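Blog > Opinion > Robots

Stop Throwing Away the Bad Demos

4/6/22

I've been having the same argument for months now, mostly with Ulises Figueroa and mostly over lunch, and I figure if I write it down I can just send him the link and eat my sandwich in peace.

The argument goes like this. You want a robot arm to learn some ordinary chore – putting a cup on a saucer, picking up a sock, whatever. One popular way to do it these days is to skip the robot for the teaching part. You give people a gripper they hold in their hand, they do the chore with it, the gripper records what it sees and how it moves, and you train a policy on the recordings. Later you put the same kind of gripper on an arm and hope for the best. I love this method! I've driven arms around with a joystick and it is miserable, like writing your name with a broom. With a hand-held gripper you just do the thing.

So what's the fight about? Cleaning. Before anybody trains anything, somebody sits down and throws out the "bad" demos. The fumbles, the ones where the person went for the handle and missed, the ones where they stopped halfway to scratch their nose. Ulises is a believer in cleaning. He would iron his data if he could. And I think that for this kind of data, most of the time, he's tossing the best part.

We had a set we called Adero (don't ask, it was the name of a boat somebody's uncle had). It came to 3,000 demos of tabletop chores, collected in regular rooms with regular furniture. Ulises went through it with his usual rules and kept 2,055. Fine. I took the full pile, pulled only the ones that were truly broken, meaning the tracking was lost or the file was garbage, and trained on the rest. Same network, same number of training steps, same arm, same objects on the test table.

On the easy starts, where the cup is right where a cup ought to be, his did a little better than mine. I'll give him that, and he has asked me to give him that in writing, so there you go. His looked smoother too. Nice confident reach, nice close, done.

Then we started bumping things. Nudge the cup a couple of inches while the arm is on its way. Turn it so the handle faces the wall. His policy would close on air and carry the air, very gracefully, over to the saucer. Mine would close on air, open back up, wobble a bit and go in again. It looked like me hunting for my glasses in the morning. But it got the cup a lot more often, and I know which one I'd want in my kitchen.

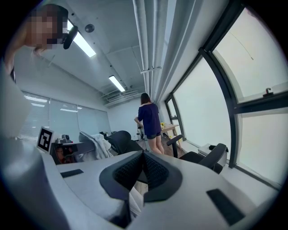

I don't think there's any big mystery in why. If every recording you show the thing is a perfect one, it never sees what to do after a miss. It has no idea a miss is something you come back from. People come back from small misses all day long without noticing, and a hand-held gripper is so easy to use that you get those recoveries for free, hundreds of them, in the same session where you're collecting the good stuff. Then we go and delete them because they look sloppy on a screen.

Now, the fair objections, because Mirta Herrera read a draft of this and had plenty.

Her first one is that a fumble followed by a recovery is one thing and a fumble followed by giving up is another. Totally agree. If the person drops the cup and walks off, I don't want the robot learning to walk off. We did end up cutting those, and it made a difference. So I'm not for zero cleaning, I'm for a much lazier kind of cleaning, where you ask how the demo ended before you get upset about the middle.

Her second one is harder. She thinks that what I'm calling recoveries might only be variety. More demos, more starting spots, more hand angles, so of course it handles a bumped cup better. To check, we cut my pile down to 1,639 demos, smaller than the clean set, but kept the wobbly ones in. It still beat the clean set on the bumped starts, though by less than before. Mirta says that's suggestive. Ulises says it's one chore on one arm. They're both right and I'm still pretty pleased about it.

What bugs me is how this gets handled when people write up their work. You get a page and a half on the network and then one line that says low-quality demonstrations were removed. Removed by who? Using what rule? I went back over 11 write-ups in my reading folder and I couldn't have repeated the cleaning step from a single one of them. If that step can swing your results as much as it swung ours, it deserves at least a paragraph, and I'd like the thrown-out files posted too, so somebody can train on them out of spite.

We're starting a new round in December with a drawer and a jar lid, which are both nasty. I've asked for every demo to get a plain tag for how it ended, and for the deleting to wait until after the first training run. Ulises has agreed to this, on the condition that he gets to train on his own ironed version next to mine. Fine by me – I'll bring the cup.

27 shares | 4 comments

Zutalgate
We saw something close to this with folding towels. Kept the bad grabs, and the policy got slower but quit less. The slow part annoyed our boss more than the quitting did.

Lagos
Did you try weighting the messy ones lower instead of in or out? Feels like there's a middle road here.

ulises f.
For the record, I said "smoother and better," and only one of those made it into the post.

zalville_reader
Good read. Would love to see the drawer results even if they're bad. Especially if they're bad.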